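The Gudville Tidy-Up, In Pictures
Text and photos: Kelly Pilkington

I went along on Sunday expecting to be sold something. Barkow, the shared workshop in Gudville, has been telling members that if everything lives in a bin, the place will run itself.

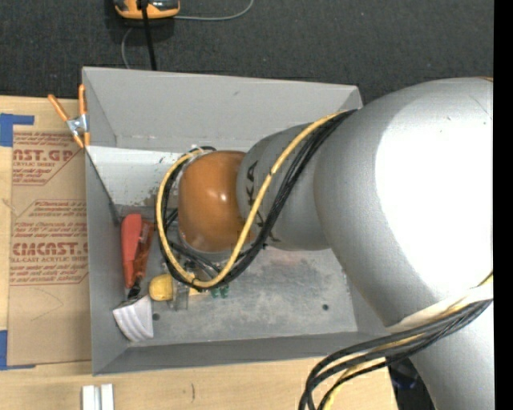
I have heard that promise from at least two other workshops, and both still have a drawer nobody will open. The Barkow version is metal bins on tables, everything in, sort it out later. It's the "later" I have trouble with.

The bin. Gray sheet metal with sloping walls, scratched across the floor and scuffed on the far side. I don't mind the wear. I'd trust it less if it looked new.

The contents. A group of things over at the left, and plenty of bare metal left over. Rasa Kivi calls this "room to grow." I call it a big bin. Small parts slide into corners and stay there until you tip the whole thing out.

The holes. Two small round ones in the floor. Siiri Sproģis told me they make it easier to clean. Maybe so, but I wouldn't keep my good washers in there.

The table. Light wood, and a decent one. My only complaint is that a bin this size eats up space I would like to work on.

The list. There are 337 entries on the new inventory, typed up by Jurgita Eglītis. I looked for 10 of them and found 7, which she thought was a fine score. The missing three included the only tape measure I've ever liked.

Raimonds Lapiņa wants the back shelves done the same way before December. I asked him who puts things back when the evening group leaves at nine, and he said there would be labels. I'll bring the camera again once the labels are up.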